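Call for Participants: Rirkwood Rural Health Services Advisory Panel

Closing date for applications: 10/04/2026

The Plusidcombe Regional Health District invites applications from residents who wish to serve on a new advisory panel on the future of inpatient and urgent care in Rirkwood and the surrounding townships.

Background

The district board voted in the spring to review overnight services at its three smaller sites: Rirkwood, Odside and Plusidcombe East. No decision has been made on any of them. The board received 1,245 written comments during the first comment period, most of them concerning travel times, the hours of the Odside urgent care desk, and transportation home after discharge. Members asked that residents be given a direct part in the next stage of the review — before proposals are drafted and put to a vote.

Role of the panel

The panel will have 20 resident members. It will meet 6 times between October and the close of the review. Members will read background papers, hear from clinical and administrative staff, and prepare a written report to the board. The report will be published in full, along with any dissenting statements. The panel advises the board and does not set budgets or staffing levels.

Members are expected to:
attend all meetings in person or by telephone;
read the papers sent out before each meeting;
declare any paid interest in a health care provider or supplier;
keep patient information confidential.

Who may apply

Applicants must be 18 or older and must have lived in the district for at least one year. No medical or professional background is required. The district particularly welcomes applications from family caregivers, shift workers, people who do not drive, and residents of the townships north of Odside. Current employees of the district and elected officials are not eligible.

Seats will be assigned so that each township is represented. Where there are more qualified applicants than seats, names will be drawn by lot under the supervision of the district clerk.

Payment and support

Members receive a stipend of $75 per meeting, plus mileage at the district rate. Child care and elder care costs will be reimbursed on presentation of a receipt. Interpreters, large-print papers and hearing assistance are available on request.

Meeting location

Meetings will be held in the second-floor conference room of the Rirkwood Administrative Building, which is reached by elevator from the Main Street entrance. Parking is free after 5 p.m. Evening meetings begin at 6:30 p.m. and end no later than 9 p.m.

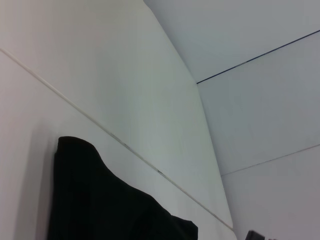

How to apply

Application forms are available at the front desk of each district site and at all public libraries in the district. Completed forms may be returned by mail or in person to the Office of the District Clerk, Rirkwood. Forms received after the closing date will be held on a reserve list in case a seat becomes vacant.

Questions about eligibility should be directed to Mitsuko Ebihara, District Clerk. Questions about the review itself should be directed to Nkrumah Aidoo, Director of Community Planning.

The Plusidcombe Regional Health District does not discriminate in the selection of panel members on any basis protected by law.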